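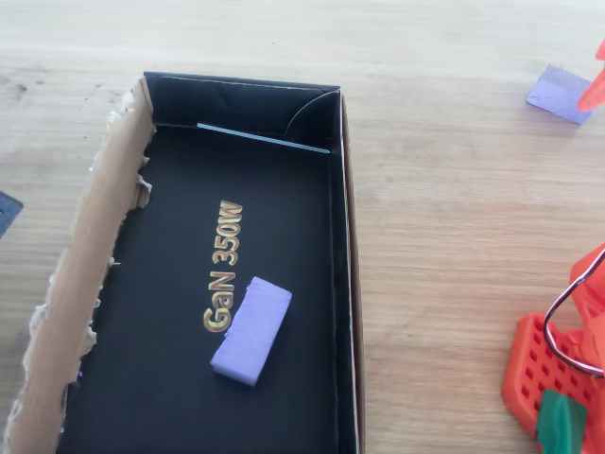 Can I reuse single-wall cardboard boxes for shipping ceramic parts, or do I need new ones each time?

I sell replacement insulators and small kiln furniture out of my garage. Last year I sent out 529 parcels, nearly all in boxes I had received from suppliers. Most weigh under 10 pounds packed. My damage claims have gone up since October and the carrier has rejected two of them for "inadequate outer packaging." New boxes from Doltau are cheap by the pallet but I have no room for a pallet. I would like a rule for which used boxes are still acceptable and which go to recycling.

Radek Gajdoš

A used single-wall box is acceptable if the flutes are uncrushed, the corners are square, all the flaps are whole, and the board has never been soaked. If any one of those fails, recycle it.

The reasoning is as follows. Most of the stacking strength of a box is in its vertical corners. The middle of a panel bows outward under load and carries much less. A dent in the center of a side costs you little. A crushed corner or a crease running across the side costs you a lot, and tape will not bring it back.

Check the flutes by pressing with your thumb in several places. Good board pushes back. Board that gives easily and stays down has lost its thickness, and bending stiffness goes with thickness. Compare it with a new piece of the same flute if you have one.

Torn outer paper is a separate matter. Where a label or a strip of tape has pulled off the top layer, that patch is weaker, and new tape will not hold on loose fibers. A small patch in the middle of a panel can be covered. A tear that reaches an edge or a score line means the box is finished.

Next, look for the maker's certificate, the round stamp on the bottom flap. It gives either a burst rating or an edge crush rating, along with a gross weight limit and a size limit. Those figures apply to the box as it was made. I derate a reused box to half of the printed gross weight and I do not use one a third time. The half is my own working figure and does not come from a standard.

For the claims: the carrier's inspector will look at the certificate, the closure, and the clearance around the item. I keep 2 inches of cushioning on all six sides for ceramics. Use plastic tape at least 2 inches wide, down the center seam and across both end seams, top and bottom. Masking tape and string will get a claim rejected however good the box is.

Remove or black out every old label and barcode as well.

gluepot_sr

I just buy new. Used boxes aren't worth the argument with the carrier. You can get bundles of 25 instead of a pallet, they store flat behind a door.

Trevmont Packing Bench

Mostly agree with the first reply, but two things are missing.

Moisture. Corrugated board takes up water from the air without ever looking wet, and it loses a large part of its compression strength in a humid room. If your claims started going up in October, find out whether that is when the garage got damp. Put a cheap hygrometer next to the stock. Get the boxes off the concrete and onto a shelf. We had one rack of 192 boxes standing directly on a slab at our Rosales store, and the bottom layer was soft enough to fold by hand while the rest were fine.

Inner packing. For ceramic, the outer box is the smaller half of the problem. Parts that touch each other will chip in any box you buy. Wrap each piece separately, put the wrapped pieces in a snug inner carton, and float that carton in the outer box. Crumpled kraft paper works if it is packed tight. Peanuts settle and let heavy parts migrate to the wall.

On cost, we moved to new outers and kept the used board for dividers and pads. Cut the pads so the flutes run in alternating directions from one layer to the next. We get through more than 2,000 pads a year that way and buy none.

Radek Gajdoš

Adding to my reply after the comment on moisture, which is correct. A box that has been damp and dried out again does not fully recover. Reject it even if it feels stiff. Wavy panels and a tide line near the bottom flaps are the usual signs.

For the pads I use Bratix water-based glue between layers, thinly, and leave them under a board overnight.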